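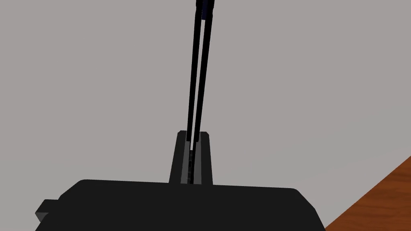
By Seema Singhal

Kitchen tips from the robot open day at Tevesia

In September I went with my neighbor Pankaj Joshi to the open day at Tevesia, where they teach a robot arm to do small jobs of the home. Most of the demonstration was in simulation, on a big screen, with the view from behind the gripper. I expected to be bored after ten minutes and stayed the whole afternoon. I wrote down what I could use in my own kitchen, and I share it now for the readers of this page.

Grip long things near the lower end only if they are light. In one part of the demonstration the gripper had two thin black rods between its fingers, and both were leaning a little to the right. I have the same problem with my long tongs and with skewers. If the thing is heavy at the top, take it closer to the middle. For serving spoons I now hold a little higher than before, and my wrist is less tired.

Open the hand before you come near. The young engineer repeated this many times. When you reach for a glass between other glasses, open your fingers fully while you are still above them and then go down straight. I broke 2 glasses last year by opening my hand when it was already between them.

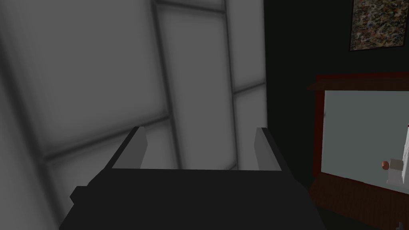 Fingers open and nothing between them. The cabinet is on the right.

Leave a free space as wide as your hand. The engineer explained that the arm needs room on both sides of an object, and that shelves are often too full for it. At home I took 14 jars out of my spice shelf and put the ones I seldom use in a box under the table. The rest I can take without moving the neighbor jar. Pankaj says his shelf was always like this, but I have seen his shelf.

Put things back with the handle in the same direction. For cups I turn all handles to the right -- my husband is left-handed and has his own row, turned to the left.

Look from the side of the hand. A view from behind the gripper shows very well what is between the fingers, but you do not see so well what is next to your elbow. Before I carry a pot from the stove to the sink I look once along the whole way, including the floor. The cupboard doors must be closed. With children in the house this is a rule also for the dishwasher door.

Practice a new movement with an empty hand. They told us that one task had been repeated 3,458 times in simulation. For us it is enough to do it two or three times. I tried it with turning a cake out of the form: first I make the movement with the form empty and the plate on top, and I notice where my thumbs should go. Use dry oven cloths for this, never damp ones.

For jar lids that do not open, I asked if the robot has some trick. It has none yet. I continue with a rubber glove, or I hold the lid under hot water for a short time and dry it well before turning.

If you want to visit such a day, come early and stand near the front. The sound in the room was poor, and I missed most of the talk on dish drying. Entrance was free, coffee was extra. Wear comfortable shoes, there were only 10 chairs.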